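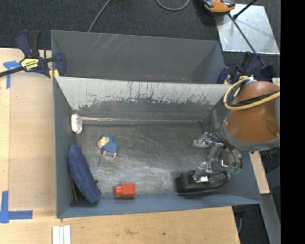 # June – hand stopped talking mid-run, bin station

Okay, so the short version: the arm kept going and the hand didn't. We were 57 picks into the overnight set when the wrist came down toward the bin floor with the fingers frozen half closed, and the force limit caught it before it pushed hard enough to hurt anything. Protective stop, red banner on the Serkov controller, me running back from the kitchen with a sandwich.

I blamed the planner first (I always blame the planner, sorry). But the log had the hand's status messages going stale well before the stop. The last good one is 800 ms older than the first missed close command, and the arm side was happily using that old reading as if it were fresh. So it thought the fingers were open and ready, and down it went.

Then I went after the cable. With the arm parked I wiggled everything from the shoulder to the wrist while watching the bus counter, and there it was – bend the bundle near the housing and the errors climb like crazy. 139 of them in one slow wrist rotation! Straighten it out and they stop. I swapped in the spare from the Kudia drawer, did the same rotation, and got a clean counter all the way around.

What I changed tonight:

- spare data cable in, old one tagged and left on the Otberg shelf (please don't put it back on anything)
- more slack at the shoulder, one less tie
- stale hand status now stops the arm after 3 missed messages, where before it only printed a warning

Restarted with the same toys, the sheep and the red block and the big navy oval, at quarter speed. I didn't bother re-taping or moving the bin, the clamps hadn't budged.
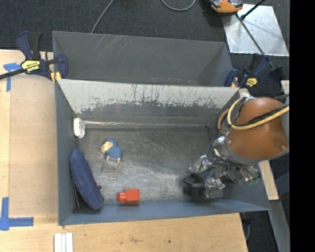 Is it okay to clear the stop from the desk and let it carry on? Walk over first, check the fingers and the cable run, and back the arm off by hand at slow speed before you reset.

Still open: the Jiang script retries a failed close without asking for a fresh status, and I don't love that. I also want to know how long the old cable was going bad, so I'm pulling the error counts from the earlier runs – if they creep up over time we can put an alarm on it. Leaving speed at quarter until that's done.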